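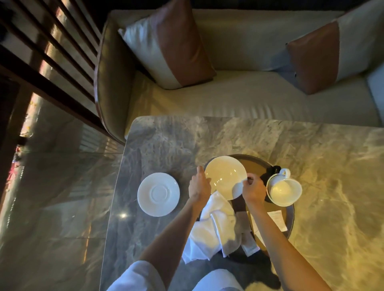

Saucer held at both rims over the tray, by hand. Head camera view.

Gripper comparison: frequently asked questions
Last updated 1 May 2018

Which grippers are being compared?
The Brirkex two-finger parallel gripper and the Weidemann three-finger adaptive gripper. Both run from the same Votell controller, firmware unchanged since February.

Why is there a human baseline?
Each task is done by hand first. We use the head camera view to note where the fingers make contact, then choose grasp points for the arm.

Which gripper is better on saucers?
The Brirkex, if it closes on the rim from the side. The Weidemann tends to tip the saucer when one finger lands early. Strong side light and gloss also upset the depth reading, so check the exposure before blaming the gripper.

What about cloth items?
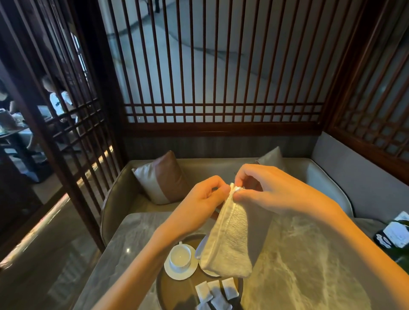
Photo: Killian Picard / Rendcombe

Fabric pouches are the hardest item in the set. By hand, the top edge is pinched between thumbs and fingers on both sides. A single arm cannot copy this, so pouch trials need two arms and are scored separately.

What closing force should I set?
Start at 2 N for paper sachets and do not go above 55 N for anything. Porcelain limits are in the task sheet.

Can I use my own camera?
Yes, if the delay stays under 700 ms. Recalibrate after every change of mount.

Who do I ask about results?
Capucine Collet for scoring and data access. Killian Picard for cameras and mounts.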